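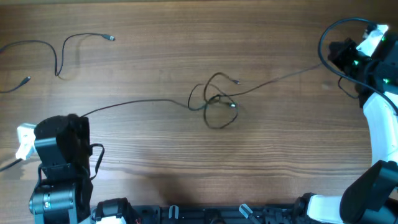

Sorting and Coiling Loose Cables at a Shared Table

Guidance for staff and members of the Nostetti Workshop
Prepared by Aisling Rafferty, Workshop Services
Last reviewed: August 14, 2024

Purpose

Loose cables left on a table become tangled and are easily damaged. This page sets out the method the Workshop uses to sort, check, coil and store them. It applies to all detached cables, whatever their length or type. It does not apply to cables that form part of fixed equipment, which must be left as they are.

Before you begin

You will need the following:

Reusable fabric ties
A dry, lint-free cloth
Paper labels and a fine permanent pen
A storage tray from the Doltik shelving
The cable record sheet

Switch off the supply at the wall before unplugging anything. If a cable on the table leads to equipment, follow it by hand to the far end and confirm that the equipment is no longer needed. Do not unplug a cable on the strength of its colour or position alone.

Step 1. Separate the cables

Find a free end and work backwards from it, lifting each crossing strand over in turn. Do not pull on a knot. Open it with the fingers from the centre outwards, and lay the freed cable straight along the grain of the table, where a twist is easier to notice.

Long cables should be freed last. They usually lie across several others and come away with little effort once the short ones have been removed.

Step 2. Group by connector

Place cables with matching connectors side by side. Where the two ends differ, group the cable by the end that plugs into the supply or the computer. Adapters are kept with the cable they fit and should not be put away separately.

Any cable that cannot be identified goes into the tray marked "Query". Uriel Robles reviews this tray each November and anything still unclaimed is sent for recycling.

Step 3. Inspect and clean

Run each cable slowly through a dry cloth. Look for splits in the outer cover, bent pins and any looseness where the cable enters the plug. A damaged cable is to be tagged and handed to the desk — it must not be repaired with tape and returned to use.

Step 4. Coil

Hold one end in the palm and form loops of even size, turning every second loop under so that the cable does not twist. Loops should be no smaller than the width of an open hand. Thick cables need larger loops and should never be wound round the elbow.

Fasten the coil with a fabric tie at one point only. The tie should be firm enough to hold the loops together without pressing into the cover.

Step 5. Label and store

Write the connector type and length on the label and attach it close to one plug. Coils are laid flat in the trays, thin cables above thick ones. Trays for Room 28 are kept in the Akby cabinet; all others are returned to the Ocampo store.

Enter each coil on the record sheet. The register stood at 420 cables at the last review, of which 87 were held as spares.

Leaving the table

Wipe the surface along the grain and check underneath for ties and plugs that have fallen. Cables still in use should be led to the nearest edge and kept clear of the working area.

Questions about this procedure should be addressed to Melquiades Cisneros at the Workshop desk, extension 636.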